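Skarnirix Hand Units: Set-up Guide
Section 5. Recording a demonstration by hand

By Loubna Berrada, November
Last updated: Thursday, 16:40

The hand units record jaw opening, trigger position and wrist motion while the operator performs the task. Complete the calibration in Section 4 first.

1. Place the organizer on the white board with its lid fully open.
2. Set the nuts on the board between the organizer and the operator.
3. Hold one unit in each hand, jaws pointing inward. Route both cables down past the wrists.
4. Hold still until the Dastine recorder shows READY.
5. Squeeze the trigger to start. Pick up one nut at a time and release it over a compartment.
6. Return both units to the start pose before stopping the recording.

CAUTION: Keep fingers behind the jaw pivots. Do not pull a unit by its cable.

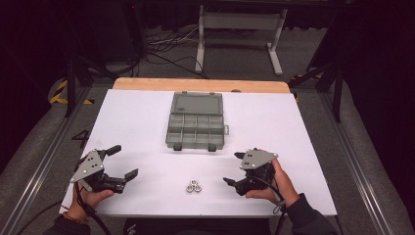 Can I use only one unit for this task?
Set the idle unit to PARKED in the recorder and work with the other. Files recorded this way are stored separately and cannot be merged with two-handed files.

NOTE: Discard any take in which a nut is touched with bare fingers. The trained policy has no matching action.

7. Save the take. The recorder accepts up to 400 takes per session.
8. Copy the session to the Graltmont server before powering down.

Comments (3)

benmoussa_lab: Step 4 hangs on READY if the left unit is plugged in second. Swapping the order fixed it.

tk: Is the 400 limit per operator or per machine?

L. Berrada: Per machine. Start a new session and the count resets.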